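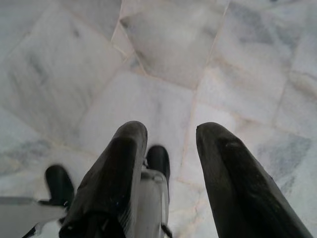

Wrist camera view, gripper open over the marble floor.

Hakero floor set, README

Hello, and thank you for downloading this! Hakero is the small arm I have been putting together at home over a good many evenings, and this folder holds the recordings I made with it from December on. I'm Emiko Furukawa, and I do the building, the driving and (as you may notice from the file names) the typing.

What you get

There are 47 episodes, each up to 900 frames long, saved as plain JPEG folders with a text file of joint positions beside them. Every episode is a reach toward the floor and back, driven by hand from a second, smaller arm called Tullix. The gripper opening is the last column in the text file, where 0 is closed and 400 is fully open. I kept those units because my controller uses them, so please rescale if yours likes something tidier.

Things to know before training

The big fingers take up a fair share of the lower half of the picture. I left them in, and I'd suggest you do too, at least for a first try. The marble has cloudy grey veining and the slabs are all odd shapes, so anything that tracks corners will want to hold on to the grout lines. Focus is set for the fingers, and the stone can look a little soft behind them.

Episode 9 has a gap in the joint log where I bumped the power switch with my elbow. The images are fine, but skip it if you need both.

Still to do

New finger pads, a proper calibration file, and a second set on the carpet upstairs. If you find a mistake, do write to me, I love getting mail about this thing!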